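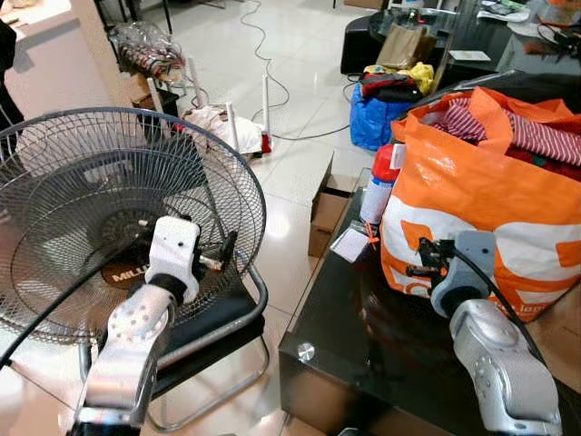 A two-arm robot running Pamum 2 at the Skekach test apartment, with a standing fan at left and a woven shopping bag on the table at right.

Skekach Releases Pamum 2, Planning Software for Two-Arm Robots in Cluttered Rooms

December 2020 — Skekach today released Pamum 2, a new version of its motion planning software for robots with two arms. The release adds a shared obstacle map for both arms, a faster replanning step and a desktop tool for replaying runs.

Pamum is written for rooms that have not been cleared for a robot. Floors have cables and bags on them, furniture stands where people left it, and tables are often shiny enough to confuse a depth sensor. Earlier versions kept a separate map for each arm and merged the two once per task. In Pamum 2 both arms read and write one map, and it is updated while they move.

Thin and see-through objects get their own treatment. A wire fan guard, for example, returns depth readings from the wires and also from whatever is behind them. Pamum 2 groups these readings and treats the whole guard as solid. Glossy table tops are fitted as flat surfaces, so reflections are no longer planned around as if they were holes.

"Most of the failed plans our users sent us came down to the map," said Vasanthi Gunawardena, head of planning software at Skekach. "The arms were fine and the planner was fine, but one arm knew about a chair leg and the other did not. We spent most of this year on that."

Skekach tested the release on 3210 recorded planning problems, 2000 of them collected in furnished rooms and the rest in simulation. The full set runs overnight on one workstation, and every build has to pass it before it ships. The median replanning time on the test computer is 40 milliseconds.

The replay tool, called Tolon, shows the map, the planned path and the joint positions on one timeline. Users can stop at any point, change a setting and plan again from there without the robot connected. Tolon opens logs from Pamum 1 as well, though these do not include the shared map.

Robotics integrator Wieczorek has used a preview build since May and will offer Pamum 2 with its two-arm systems.

Pamum 2 runs on Linux and is available now to current license holders at no extra charge. New licenses start at $1000 per robot per year — Tolon is included. Installation notes and a list of supported arms are in the customer area of the Skekach website.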